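How the Comham garage break-ins were done, and what the reports showed

Twenty-eight garages were entered in Comham during February, all of them between dusk and early morning, and all by the same method. Philomena Abubakari, who reads and sorts the burglary reports for the district, had the pattern on a map before the month was out. She agreed to go through it on condition that the streets were not named and that the method was described only as far as owners need it to check their own doors.

"They were all up-and-over doors," she said. "Single skin steel, one handle in the middle, two cables running from the handle to latches at the sides. It is a very common design and most of the ones we saw had been in place for a long time. The weak point is the top edge. The lock on the handle was untouched in every report but three."

Of those three, two had a broken handle from earlier wear. The third had been drilled, and Abubakari has since taken it out of the series. She believes it was a separate offence by a different person.

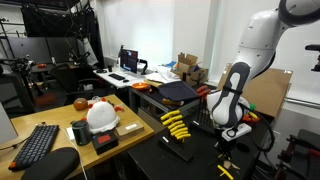 Community Safety Department, Ondlow District Office

Abubakari's part of the work is done from paper. She does not attend addresses. Each report reaches her with a set of fixed fields (type of building, point of entry, damage, property taken, times between which it happened) and a free text box. The fixed fields put the garages under "outbuilding, other", along with bin stores and summer houses. The free text was where the link showed.

"One officer, Mirko Monti, had written 'top of door bent outward, gap at left corner' on four reports running," she said. "Other officers had put 'door damaged'. I rang them and asked which part. When they went back through their notes it was the top, and it was the left as you face the door."

The time fields were less use. An owner who last looked in the garage at the weekend and found the door bent on a weekday morning gives a window of several nights. Abubakari weights these reports lower and builds the timetable from the ones with a narrow window. In this series that left seven, and all seven fell between 1am and 4am.

She was asked what was taken. Pedal cycles came first, then cordless tools, then pressure washers. Cars were left alone, including one with the keys hanging on a nail beside it. Petrol mowers were moved to reach other things and then left behind.

"That tells you something about transport," she said. "They wanted items one person could carry or ride. I would not go further than that in print."

Recovery has been poor. Bicycles with a frame number on record can be checked against anything found or offered for sale, and few owners had written the number down. Some had marked their property through Florkari, the register run by the residents' groups on the east side of town, which issues a code to be written on the item and held against a postcode. Abubakari regards any such scheme as useful if the code is put on two places and one of them is awkward to reach. A code on the saddle post is lost when the saddle post is changed.

Ashley Stockdale fits and repairs garage doors in Comham and was called to several of the addresses afterwards. He gave the department a written note on the damage, and Abubakari quoted from it with his agreement. On the doors he saw, the side latches had been set for easy closing, which leaves a short engagement in the frame. The cables had stretched. On one door the left cable had so much slack that the latch on that side barely entered its hole.

"His point was that some of these doors were half open before anybody touched them," Abubakari said. "Owners had noticed the door rattling in wind. Rattle is movement and movement is the gap."

Stockdale's note recommends adjusting the cables first, then adding a bolt low on each side, worked from inside where there is a second door into the garage. Where the up-and-over door is the only way in, he fits a pair of outside-keyed bolts, usually the Söderlund pattern. Abubakari would not recommend a make. She said two fixings near the bottom corners are better than one large fitting in the middle, whatever the make, and that a bolt is only as good as the frame it goes into. Several frames in the series were softwood, and one had rotted at the foot.

Lighting was discussed at more length than expected. The residents had asked for the lane behind one group of garages to be lit all night. Abubakari compared lit and unlit garages in the series and found no difference she was willing to rely on. The numbers were too small, and the lit garages were also the ones nearest the road. She has told the residents this in writing and has not advised either way.
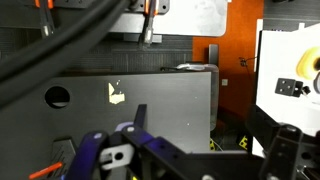 Should the owner of a forced garage go in to see what is missing?

The owner should stay outside until the report has been made and an officer has said whether anyone will attend. If the door has to be made safe before then, hold it by the bottom edge and leave the top edge and the handle alone, as these are where marks are most likely to be found. A list of missing property can be added to the report later under the same number.

Abubakari was then asked about late reports. Some owners in the series waited more than a week, mainly those who had lost little. One man, Bendik Sæther, reported a bent door with nothing taken and apologised for bothering the desk. His was among the seven with a narrow window, as he had closed the door himself at midnight and found it bent at half past five when leaving for work.

"That was worth more to me than a list of ten stolen items with no times," she said. "An attempt goes on the map the same as a completed offence."

No one has been charged. The cases are held together under one investigating officer, Nadège Millet, and there have been no further reports matching the method in Comham. Abubakari has passed the damage pattern to the neighbouring districts and asked them to search their free text for the word "top".

Owners with a door of this type can check it from outside with the door locked. Push the top left corner, then the top right, with a flat hand. If either moves, the cable on that side needs adjusting. Reports of past damage, including damage already repaired, can still be made at the Ondlow front desk.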